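# Kendordale library stretches its evenings and starts a bedtime reading club for grown-ups

Kendordale's little public library will keep its doors open until 9 p.m. on two evenings a week starting in October, and along with the longer hours comes something the staff have been hoping to try for a good long while: a reading club for adults who do most of their reading in bed.

The idea came out of a survey that went home in book bags last spring. Borrowers were asked when they read, where they read and what got in the way, and the answers came back full of notes in the margins (one ran to both sides of the sheet and continued on a grocery receipt!). Of the people who replied, 63 percent said they read mostly in the last half hour before sleep. A good many of them added that they felt a bit left out of the regular book group, which meets at lunchtime and gets through a whole novel every month.

So the new club will go at a gentler pace. Members pick a book together and have a full season to finish it, and anyone who only manages a page or two a night is every bit as welcome as the person who races to the end in a weekend. The first title will be chosen from a shelf of 18 suggestions, which is already set up by the front desk with slips of paper for voting. There are mysteries, a couple of family sagas, a history of lighthouses, some short stories and one very thick book about bread that has been getting more votes than anyone behind the desk expected.

Meetings will be held in the Pagano Room, upstairs at the back, where the comfortable chairs are. Tea will be put out, and slippers are allowed. The library's fall newsletter says that "nobody will be called on to talk," and that people who would like to sit quietly with their own book for the hour should feel free to do just that.

The branch in Jevley, a few miles down the valley, tried a winter version of the same thing last year and was pleased with how it went. It started in January with five people, several of whom had driven over through the snow, and by the time the crocuses were up it had grown enough that the group had to borrow folding chairs from the church hall next door. Jevley's group plans to join Kendordale's for a shared evening before the holidays, with the place still to be settled.

Part of the first meeting will be given over to the bedside itself. Plenty of those survey notes were about small, practical troubles: a light that's too harsh, a lamp switch that's too far away, glasses that end up under the pillow or on the floor. People are invited to swap what works for them at home, and the library has asked for tips ahead of time so it can print them on a bookmark. Early suggestions include a paper shade to soften the light, and keeping the glasses case on the nightstand where a hand can find it.
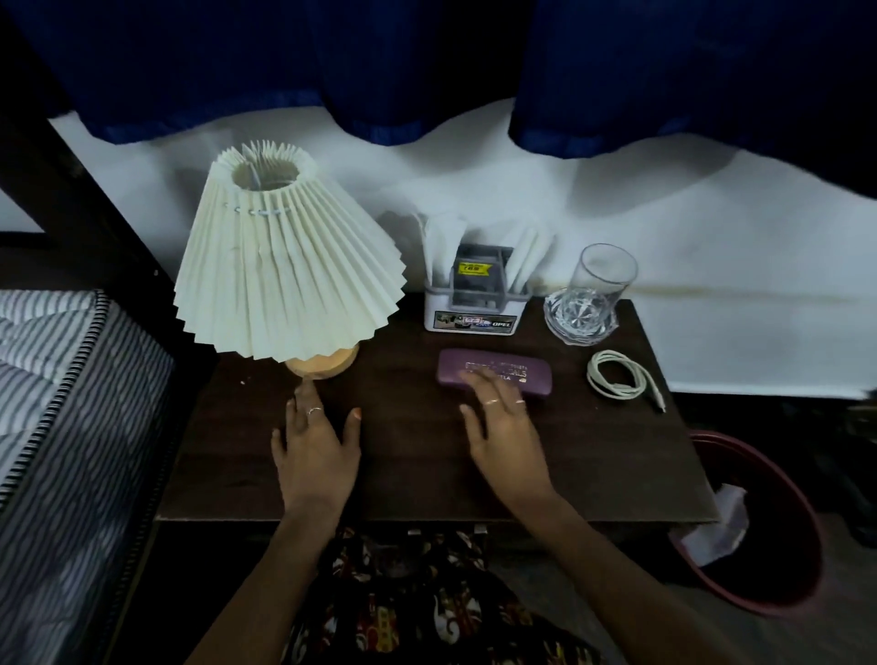 ## Large print, audio and a longer loan

To go with the club, the library is adding to its large-print shelves, which are among the busiest in the building and have been looking rather thin by the end of each week. The new books are being paid for out of the proceeds of the summer book sale, which did very nicely this year in spite of the rain on the second morning. About 2 dozen titles have arrived already, and more are on order from the county's main library in Vutport.

Audiobooks on disc will be set aside too for members whose eyes are tired by the end of the day. Every club book will have a longer loan period, so no one has to hurry through the last chapters with the due date looming. Copies can be picked up at the front desk, or at the side window for people who would prefer not to manage the steps.

The extra evening hours apply to the whole library. The children's corner will stay open until closing, and the computers and the copier can be used as usual, though the staff kindly ask that big copying jobs be saved for the daytime. The side parking lot will be lit until everyone is safely on their way home.

The club is free, and a library card from either Kendordale or Jevley is all that's needed to join. The sign-up sheet is on the front desk beside the voting slips, and names can be added by phone during opening hours. Voting on the first book closes at 5 p.m. on the last day of September.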